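Why Does Bread Go Stale?

Leave a slice of bread out on the counter at breakfast and by dinner it has changed. The outside feels hard. The middle is dry and crumbly. Most people would say the bread has dried out, and that is partly true. But bread can go stale even when it is sealed in a bag and has lost almost no water at all. To see why, we need to look at what bread is made of.

What is in bread?

Most bread is made from flour, water, yeast and a little salt. Flour comes from wheat seeds that have been ground into powder. A wheat seed stores food for the baby plant inside it, and most of that food is starch.

Starch comes in tiny grains, much too small to see without a microscope. Inside each grain, long chains of sugar are packed closely together in neat rows. When the grains are dry and cool, water cannot get very far into them.

What happens in the oven?

As dough heats up, the starch grains soak up water and swell. The neat rows inside come apart and the chains spread out in a soft, wet tangle. Scientists call this gelatinization. It is a long word for something you have seen if you have ever watched gravy get thick in a pan.

At the same time the yeast makes gas, until the heat kills it. The gas fills thousands of little bubbles in the dough. Once the bread is baked, the walls of the bubbles set, and you are left with a loaf full of holes. The soft starch in those walls is what makes new bread springy.

And then it cools

When bread cools, the starch chains start to line up again. They do not go all the way back to how they were in the seed, but they do form stiff little patches. Water gets squeezed out of the places where it was being useful. Some of it moves from the middle of the loaf into the crust. That is why an old crust can be tough and leathery while the middle is firm and dry. 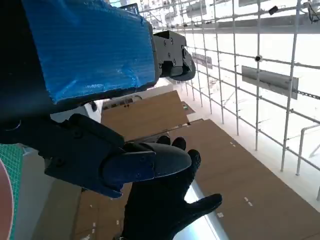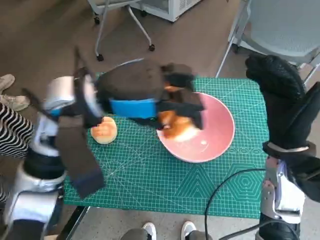 Yoshinori Kuroda wrote to us after reading the first version of this page. He said that his grandmother always kept her bread in the refrigerator to make it last, and he wanted to know whether she was right.

She was right about mold. Mold grows slowly in the cold, so bread in the refrigerator stays free of it for longer. Staling is different. Starch chains line up faster at refrigerator temperature than they do in a warm kitchen, so the bread gets firm sooner. The freezer works better. Bread is very cold in there, and the water in it is mostly ice, so the chains can hardly move.

Can stale bread be made soft again?

Yes, for a short time. If you warm stale bread, some of the stiff patches melt and the bread softens. Toast works this way too – the inside goes soft while the outside turns brown and crisp. Eat it soon, though. As it cools, the starch firms up again, and this time the bread has lost more water.

Try it yourself

You will need one loaf of sliced bread, two bags that close and a plate.

Put one slice on the plate and leave it uncovered. Seal one slice in a bag and leave it on the counter. Seal another in the second bag and put it in the refrigerator. Start on a Tuesday after school and look at them at the same time the next day. Press each slice gently with a clean finger. Which one springs back the most? Write down what you find. Do not eat the slices when you are done.

Old bread is still useful

People have cooked with stale bread for a very long time. French toast, bread pudding, stuffing and croutons all work well with it. Dry bread soaks up milk or soup without falling apart as quickly as fresh bread does. If there is fuzzy mold on it, throw the whole loaf away – mold can spread through bread where you cannot see it.

More from Durkholm Kitchen Science
Why do onions make you cry?
What makes popcorn pop?
How does yeast make bubbles?
Why does ice float?

Contact us | Copyright Durkholm Kitchen Science | Back to top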